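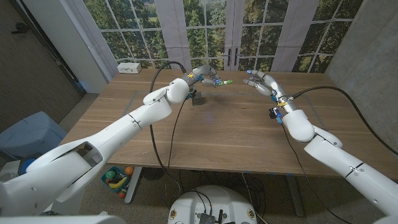

The long table in the garden room, with the tree backdrop and white curtains.

Hi all,

On my message in October, Consolacion Tolentino wrote:

> Are the curtains in the garden room staying? And did you ever
> settle on a table? The last one I saw at Trirnstead was far too
> dark for that end of the building.

Yes and yes! The curtains stay, one panel on each side, and I'm so glad we didn't go for blinds. They hang straight down over the outer panes and leave the middle clear, so you get the green squares and the pair of dark handles where the doors meet. I could look at it all afternoon (and have).

The table is the light brown one from Fudberg, with the planks running lengthwise. It came to around 100 dollars less than the Markilik table we'd been circling for months, and the grain is so much warmer — I'd have paid the same for it. We taped out a rectangle on top to mark the work area, very faint, and the little white outlet box sits at the back left corner. Ignacio wanted it in the middle. We tried that for 2 evenings and it was in everybody's way!

For anyone sewing their own panels, I used plain white thread and a deep hem, and I'd go deeper again next time. The folds fall so much better with some weight at the bottom.
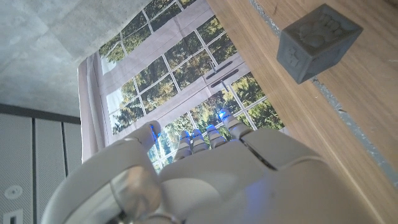
Consolacion wrote back that she would still put a second pair of curtains behind the first for winter, and that a deep hem is wasted unless you wash the fabric before cutting it. She's right about the washing, and I wish I'd had that note before I started on mine.

If you have leftover white cotton, please write to me off list. I need enough for 2 more panels.

The fabric notes are in the archive as message 1092.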